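## 4. Equipment plan and budget

The project was allotted $3,000 for the year, to cover one manipulation cell and everything that goes on the table. The arm itself is on loan from the department and is left out of the totals. Prices are in dollars before tax and were taken from supplier quotes received in July.

### 4.1 Gripper

Two grippers were considered. The Samberg two-finger unit was quoted at $1,376, including the wrist coupling and cable. The Akport unit was cheaper, but its coupling doesn't match our wrist flange, and an adapter plate would have to be machined in the student shop. Shop time is booked out until the end of term. The Samberg unit was selected.

A vacuum tool was ruled out early. The Geltwood task set calls for objects with printed and bare wooden faces, and we didn't want a compressor in a shared lab.

### 4.2 Table and mounting

The mounting base was quoted at $279. The existing lab table is stiff enough if the arm runs at reduced speed – the test was a dial gauge on the tabletop while the arm stopped from its planned travel speed. Replacing the table was therefore dropped from the list.

### 4.3 Task objects

Letter cubes were chosen as the main task object. They are cheap and easy to replace, and a letter gives the orientation of the upper face without a fiducial marker. One order of 20 cubes covers the trials plus spares. A flat square board marks the target area, and a plain white block is used as an obstacle.

### 4.4 Simulation before purchase

The layout was modelled in the Maihi simulator before any order was placed. The aim was to check reach and clearance with the gripper low over the table, which is where the wrist joint comes closest to other objects. Lighting was left harsh on purpose, as the lab has one strong overhead source and the vision code has to cope with shadow.

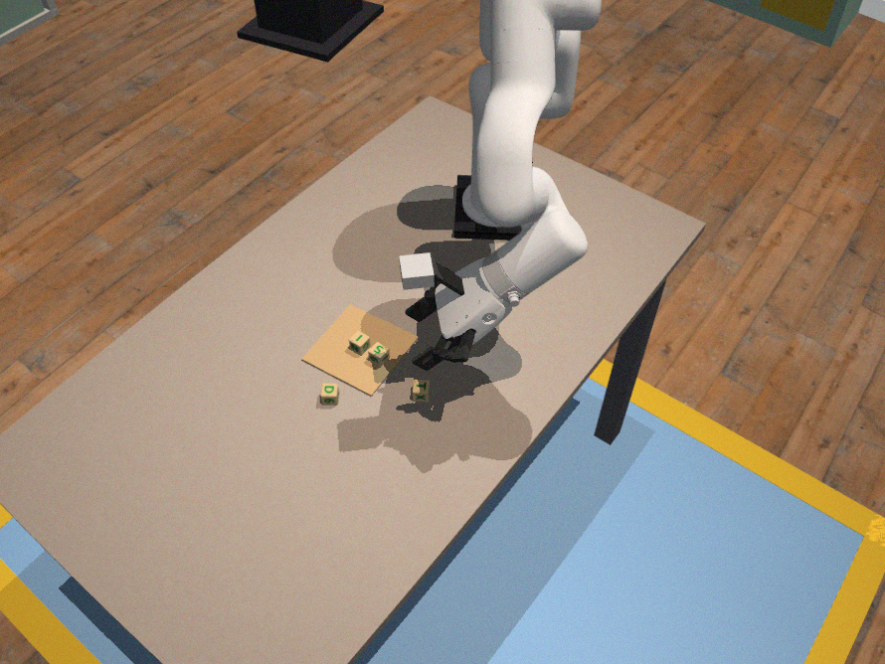

Clearance checks were repeated with the board at several angles to the base. Two changes to the budget followed. The second camera was moved from optional to required, and the longer wrist cable was added to the Samberg order.

### 4.5 Open items

- Freight on the gripper is not yet confirmed.
- Spare fingertips are sold in pairs only. One pair is budgeted.
- The emergency stop needs sign-off from the lab supervisor before power-up.
- Any money left after freight goes to a second set of cubes in a darker colour.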